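Sock Drawer Inserts: Gallery and Notes

Cidcombe Household Storage Pages
Text: Anežka Holub
Corrections: Jarlath Moynihan
Last revised 12 Nov 2022

This gallery covers the folding and boxing of socks for narrow drawer inserts. It belongs with the pages on shirts and table linen and uses the same terms. Only one of the entries carries a picture at present. The remaining entries are text only and keep their old numbering, so that links from other pages still work.

Terms

Cuff: the open end of the sock, usually ribbed.
Leg: the tube between cuff and heel.
Foot: the tube between heel and toe.
Insert: an open-topped box, longer than it is wide, that stands inside a drawer or on a shelf.
Flat pair: two socks laid one on the other, heels matched, no fold.
Packet: a flat pair folded down to the width of the insert.

Inserts

The measurements on this page assume an insert 39 cm long. Shorter inserts work the same way but hold fewer packets. Inside width matters more than length. A packet should be folded slightly narrower than the insert and should stand on its folded edge without leaning on the side walls. If it has to be pushed down, the fold is too wide.

White or light-colored inserts are easier to check for lint. Inserts with a lid are not covered here. The drawers at the Nekisstead house, where most of the folds were worked out, are too shallow to take a lid at all, and the lids went to the hardware shelf years ago.

Entry 1. Thin dress socks

Lay the pair flat, heels to the same side. Fold the toes to the cuffs, then fold once more. Thin socks slide against each other, so the second fold should be pressed with the flat of the hand before the packet is lifted. Cuffs are not turned over. Turning one cuff over the other holds the pair together but stretches the ribbing, and on thin socks the stretch stays in.

Entry 2. Athletic socks

Fold in three, starting from the toe. The padded foot goes on the inside of the packet. Ankle-length athletic socks need only one fold and can stand in front of the longer ones.

Entry 3. Fuzzy socks

Fuzzy socks take more space than their length suggests. The pile also catches on itself, which makes the two halves of a pair hard to align once they are touching. Lay the first sock out straight on the table, smooth it from cuff to toe, and place the second one only when the first is flat. The insert can stand on the same table, with its long side running away from the person folding, so that packets go in without being turned.

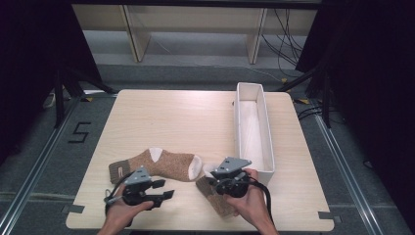 Fuzzy socks in brown, white at the toes, with a narrow open box at the right of the table. The ribbed cuff of the left sock is a darker gray-brown and has a small white-and-red label.

A contrasting heel or toe is useful as a guide. Match heel to heel first and let the toes fall where they fall. In fuzzy pairs the two feet can differ slightly in length, and forcing the toes level puts a twist in the leg that shows up as a ridge in the finished packet.

Labels should be taken off before the first wash if they are paper. Sewn labels can stay. A label on the cuff goes to the inside of the fold, where it does not scratch the neighboring packet.

Fold fuzzy socks once, toe to cuff, then once again if the insert is narrow. Do not press hard. A flattened pile recovers slowly, and a packet that springs open a little will be held in place by the ones beside it.

Entry 4. Wool hiking socks

Fold as for athletic socks, but leave one day between drying and boxing. Thick wool can feel dry on the outside while the heel still holds moisture. Hiking socks go at the back of the drawer from spring to late fall and move to the front in December.

Entry 5. Children's socks

Too small to stand as packets in an adult insert. Lay them as flat pairs in a shallow tray, or fold once and stand them in two rows, side by side. Jarlath Moynihan uses a divider cut from a cereal box for this. It bends after a few months and is replaced with another cereal box.

Entry 6. Single socks

Singles are kept in a separate bag at the end of the drawer and are not folded. The bag is emptied twice a year. At the last emptying it held 19 socks, of which 3 turned out to have partners already boxed under the wrong color. These had been sorted in the evening under a warm bulb, where navy and black look alike. Sorting is now done by a window.

Filling order

Fill from the back of the insert to the front. The first packet stands against the end wall, folded edge up. Each packet after that is placed against the one before it and not pressed. When the row is full, it should be possible to pull out any packet with two fingers without lifting its neighbors. If the neighbors come up with it, remove one packet and close the gap by hand.

Fuzzy and wool packets should not be mixed with thin ones in the same insert. The thick packets push the thin ones down and they end up lying under the row. Where there is only one insert, put a piece of stiff card between the two groups.

Work surface

A small table is enough. The surface should be smooth, with no raised edge on the side nearest the box. Light wood or a light wood pattern shows dark lint well. For white socks a darker surface is better, and a folded towel in a dark color does the job. Rounded corners are an advantage with knits, as a square corner catches loose loops.

Corrections to earlier versions

The packet count for the full drawer was given as 149. That figure included the linen tray and has been withdrawn. A new count will be added when the Lodhi drawers have been refilled.

The fold for knee socks was listed under Entry 2. It has been removed, as it produced a packet too tall for the Jusex insert. A replacement is being tried with four folds in place of three.

Entry 5 formerly advised rolling. Rolled pairs do not stand, and the advice has been deleted.

Next page: Tights and Long Underwear
Previous page: Table Linen, Square and Round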